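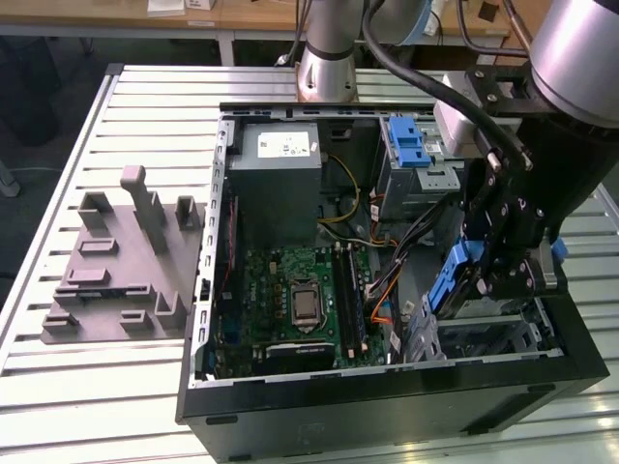

Malachy Cullinane
Workshop planning lead, Bramness

Pre-purchase safety check: second teardown cell, Porngate workshop
Filled in June, before the budget goes up for signing

We want another bench for taking old desktop towers apart, and I'm really pleased with how the sums look. Comments are mine unless marked.

1. Bench and mounting
Slatted aluminium top, arm bases bolted down: OK
Comment: Same slatted top again please. Being able to shift a fixture plate along without drilling is worth every penny. Price the bolts and slot nuts separately, they got missed last time.

2. Floor space
Clear walkway of 1000 mm on the open side: OK
Comment: Measured at 1140 with the desk where it is now, so we have 140 to spare. No shelving on that side, however tempting!

3. Cables
Arm cables clear of the case at full reach: ACTION
Comment: The cable loops over the wrist and I'd like proper clips in the order. Small money. Ask Beltrán for their price on a pack of 33.

4. Gripper and fingers
Spare fingers on the shelf: NOT YET
Comment: Drive carriers and their plastic latches are fiddly, and I expect fingers to wear. Put two spare sets in year one.

5. Fixtures
Printed plates checked for cracks and sharp edges: OK
Comment: Printing our own is brilliant for the budget - 126 pounds covers filament for the year. Add a line for a spare plate per tower type.

6. Electrical
Towers unplugged and left to stand before the side panel comes off: OK
Power supplies removed whole, never opened: OK
Comment: Needs a sign at the new bench. Mivthorpe can do it with the others.

7. Emergency stop
Within reach from both sides of the bench: ACTION
Comment: The quote has one button. We need two, and I won't sign without the second.

8. Lighting
No strong glare where people work: CHECK
Comment: Bare metal slats catch the overhead light. Try a diffuser before we pay for new fittings.

Result: go ahead once items 3, 4 and 7 are in the quote. Item 8 can follow after delivery.

M. Cullinane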